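Gevmont Signer 2 review: a hardware wallet for small treasuries

The Signer 2 is Gevmont's second hardware wallet and the first to support multi-signature accounts without a companion server. I tested three units in a two-of-three setup over most of July, using firmware 2.4 and the desktop client on Linux.

Setup took 20 minutes per device, most of it spent on the firmware check and on writing down the 24-word recovery phrase. The client verifies the firmware hash before it lets you create a key. You can skip the check from the advanced menu, but the device then shows a warning at every boot until you run it.

Key generation happens on the secure chip. You can add your own entropy with dice rolls, and the device prints the resulting checksum so it can be compared against an offline tool. My results matched on all three units.

Signing is where the older model was slow. A plain transfer now signs in under two seconds. A contract call with a long payload takes closer to six, and the screen shows decoded fields only for contracts on the Trisari registry. Anything else appears as raw hex, paged in small blocks with no search. 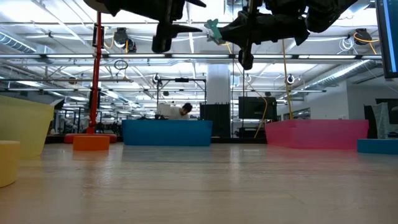

Can the Signer 2 be used with a wallet other than Gevmont's own client?
It works with Hallo over USB and with Ebrahimi through QR codes, though dice entropy and firmware updates are available only in the Gevmont client.

I ran a batch of 250 test transfers through Hallo. Two stalled at the approval step and had to be sent again. The device log recorded both as a USB timeout. The same batch in the Gevmont client finished with no errors.

Battery capacity is 900 mAh. With the screen at half brightness, I signed 564 transactions on one charge before the low-power notice came up. The device refuses to start a firmware update below 30 percent.

Weak points: the recovery phrase has to be entered with two buttons, the address book holds only 64 entries, and labels do not sync between co-signers. Export is a plain CSV file with no signature, so an edited copy looks the same as the original.

The Signer 2 suits a group of three to five signers who mostly send plain transfers. If your work is mainly contract calls outside the registry, wait for the decoder update listed on the Gevmont roadmap.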